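Ticket: Label printer in shipping prints the wrong warehouse
Opened by: Sheila Sugden, Fimthorpe shipping desk
Printer: Oltex, the one by the roller door
Status: Closed, under protest

8:10 a.m.
Every label comes out with the Geddes return address. We are not Geddes. We have never been Geddes. The order screen says Fimthorpe, the preview says Fimthorpe, and then the printer has its own ideas. Restarted the printer. Restarted the PC. Still Geddes.

8:35 a.m.
Help desk asked if it was plugged in. It is printing labels, so I went with yes.

9:20 a.m.
Reinstalled the driver from the shared drive. There are three versions in the folder, named "new", "new new" and "USE THIS ONE". Used that one. The labels now say Geddes in a slightly larger font.

Went through the settings in Pamumard next. Under Shipping, Locations, the default is Fimthorpe. Under Shipping, Locations, Advanced, the default is also Fimthorpe. I saved both again anyway and logged out and back in.

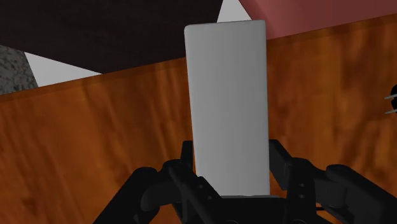 10:05 a.m.
Sent a test label from the PC in receiving to the same printer. It says Fimthorpe. So the printer is innocent and I owe it an apology for some things I said at 8:10.

10:40 a.m.
Compared the two PCs. Mine has a saved label template stored locally, last changed in June, and the return address is typed straight into it as plain text. It doesn't look anything up. Pamumard sends the correct address and the template throws it away and prints its own. The preview doesn't use the template at all - it draws its own nice picture of a label you aren't going to get.

11:15 a.m.
Deleted the local template and pulled down the shared one. Printed 5 labels to different customers. All Fimthorpe. Barcodes scan.

11:30 a.m.
Help desk wants to know how many labels went out wrong. The log shows nearly 200 since the template loaded on this machine. Geddes should expect some returns. I have emailed them. They replied with a thumbs up, so either they're fine with it or they didn't read it.

11:50 a.m.
Requests before I let this close:
Lock the template folder so it can't be edited from a shipping PC.
Delete "new" and "new new".
Make the preview use the real template, or take the preview button away.

1:25 p.m.
Help desk has marked the first one done, the second one "under review" and the third one as a feature request with the vendor. Closing. We have 3,000 blank labels left on the shelf and I'd like to use them for Fimthorpe.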